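Robot Open Day at Jistevier - what's going on?

Robots have to get really close to stuff to pick it up. Like, nose-close! Something round, dark red on top and pale underneath, all blurry: 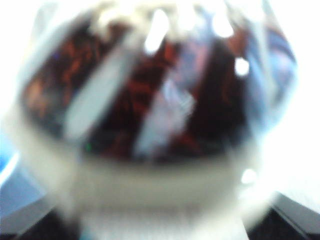 Who's doing the looking?

A small camera near the robot's hand. Ours is called Mivex. Up close things go fuzzy, same as when you hold a book agianst your nose. Try it!

How does it learn?

Practice. Lots. One job might take 1,000 tries, a hard one 2,000. Shiny things are tricky - light bounces off them and makes white spots.

Can I have a go?

Yes! Ages 10 and up can steer. Younger kids, bring a grown up. Hands behind the yellow line please, and dont lean on the table.

When?

Doors open at 11, in March. Ask for the Isari room - its up the stairs.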